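School Canteen Waste and Recovery Project
Final Report, Group 4
Flellow College, Applied Environmental Studies

1. Background

The Brondano campus canteen serves lunch to students and staff on every teaching day of the year. Until this project began, the College had no record of how much food was left uneaten at the end of service, or of which dishes were most often returned. The contractor, Steltell Catering, kept purchasing records only.

Our group was asked to measure plate waste over a four-week period in March, to identify the main causes, and to put forward changes that could be made without raising the price of a meal. The work was supervised by Lucía Zabala.
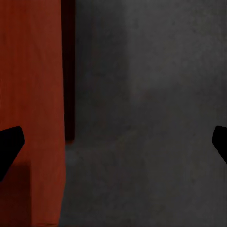

Page 3 of 11

2. Method

Waste was weighed at the tray return point at the close of each lunch service. Students were asked to scrape leftovers into one of three bins, labelled for cooked food, bread and salad, and fruit. Liquids were not measured. Packaging was removed by hand before weighing.

A short survey was also distributed in home rooms. It asked how often the respondent ate at the canteen, whether the serving size was suitable, and what was most commonly left on the plate. We received 100 completed surveys. Staff were not surveyed, although several offered comments at the counter and these were noted in the log.

On two occasions the scale was not zeroed before use. The readings for those services were corrected by subtracting the weight of the empty bin, and both entries are marked in Appendix B.

3. Results

Over the four weeks, 3124 meals were sold. Cooked food made up the greater part of the waste by weight, and rice was the largest single item within it. Bread waste was low except when soup was served, when a roll was placed on each tray whether or not it had been requested.

Fruit waste followed a different pattern. Whole apples and oranges were often returned untouched, while cut fruit was nearly always eaten. Survey answers supported this. Many respondents wrote that they did not have time to peel an orange in a lunch period shared with club meetings. 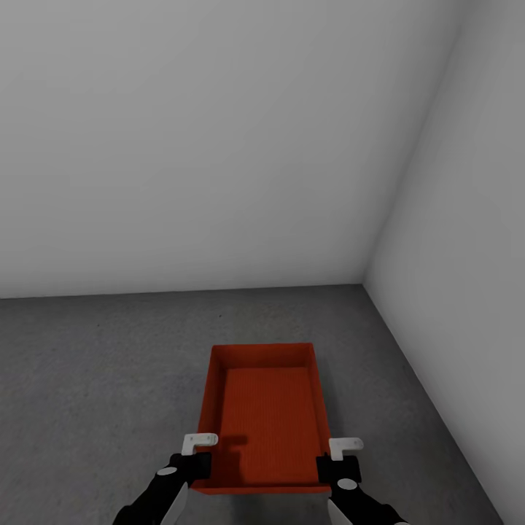
Page 6 of 11

3.1 Timing of service

Waste was higher in the second sitting than in the first. The second sitting begins at 12:50 p.m. and students in the upper grades have a class at 1:20 p.m., so those at the back of the line may have less than 15 minutes to eat. We recommend that this finding be considered separately from any change to the menu.

3.2 Serving size

Kitchen staff use the same ladle for all students, from Grade 7 through Grade 12. Younger students were more likely to report that the serving was too large. Older students were divided, and a small number asked for more. A half serving has been available on request for some time, but most respondents were unaware of it, and there is no sign at the counter.

4. Discussion of proposed changes

The group considered three changes: a posted half-serving option, bread on request, and cut fruit in place of whole fruit. The first two carry no added cost. The third would require extra preparation time each morning, and it was discussed with the contractor before this report was completed. 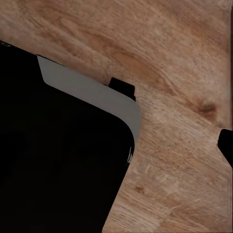

Lucía Zabala questioned whether cut fruit should be included at all, observing that a saving in waste could easily be lost in labour, and that apples browned by noon would only end up in the same bin. She asked the group to consider offering cut oranges alone for a trial period and to keep whole apples as they are.

We have accepted this suggestion. The trial would run for one month and would use the same weighing procedure, so that the results can be compared with those in Section 3.

A related question is what to do with food that cannot be avoided as waste. The College garden has two compost bays, one of which is in use. Bread, cooked rice and anything containing meat are not suitable for these bays, and the municipal organics program accepts them at the curb. The Toledo Street entrance is the closest collection point to the kitchen.

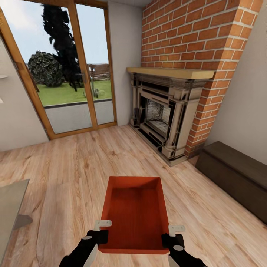

Fruit and salad scraps could be carried to the second bay by the garden club at the end of each lunch period. The club has agreed in principle, provided that the scraps are free of stickers and plastic cutlery. A covered pail would be needed for the walk across the parking lot, and the bay itself needs a new front board before it can be filled.

5. Recommendations

That a half-serving sign be posted at the counter, at the eye level of younger students.

That bread be offered on request when soup is served.

That a one-month trial of cut oranges be carried out in the fall term.

That the second compost bay be repaired and brought into use.

That the timing of the second sitting be referred to the timetable office.

6. Limitations

The study covered a single month and did not include the colder part of the year, when more students stay on campus for lunch. The survey was voluntary. Waste from bagged lunches brought from home was not measured, although some of it was likely placed in our bins in error during the first week.

Appendix A: Survey form
Appendix B: Daily weights and corrections
Appendix C: Correspondence with Steltell Catering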